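Drip coffee maker

A drip coffee maker is an electric kitchen appliance that brews coffee by passing hot water through ground coffee held in a filter. The brewed liquid drains by gravity into a carafe standing beneath the brewing head. The type is also called a filter coffee machine and is found in homes, offices and small workplaces.

Construction

Most household models consist of a cold water reservoir, a heating element, a riser tube, a spray head, a filter basket and a carafe. The reservoir and the riser tube usually occupy the rear of the body, with the basket above the carafe at the front. A one-way valve between the reservoir and the heater keeps heated water from flowing back.

The heating element is commonly an aluminum tube bonded to a resistance heater. Water entering the tube boils in part, and the resulting bubbles push slugs of hot water up the riser to the spray head. Machines of this kind need no pump. The flow stops when the reservoir is empty, after which a thermostat limits the temperature of the heater.

Controls range from a single lighted switch to panels with a clock and timer. An indicator light normally shows that the unit is powered, although its exact meaning differs between manufacturers.

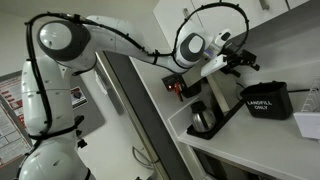 Drip coffee maker with a stainless steel carafe, on a white countertop.

Carafes

Carafes are made of glass or stainless steel. Glass carafes are generally paired with a hot plate, which keeps the coffee warm but continues to drive off water and aroma – the usual cause of a bitter taste in coffee left standing. Insulated steel carafes have a double wall and are filled through an opening in the lid. They hold heat without a hot plate, though the level of the coffee cannot be read from outside.

In an unpublished comparison by Yaowalak Inthanon, coffee in the insulated carafe of a Brolura machine was still at 80 °C when the glass carafe on its hot plate had lost a noticeable part of its volume. The Samier carafe, tested in the same series, was not preheated and gave lower readings.

Filters

Paper filters are either cone-shaped or flat-bottomed with fluted sides. They retain fine particles and much of the coffee oil. Reusable filters of metal or nylon mesh let more of both through and leave some sediment in the cup.

Maintenance

Scale from hard water narrows the heating tube and lengthens the brewing time. It is removed by running a dilute acid, such as citric acid or white vinegar, through the machine, followed by clean water. The basket and lid are washed separately – coffee oils collect in the hinge and the pouring channel.

See also

Coffee percolator
Coffee filter
Vacuum flask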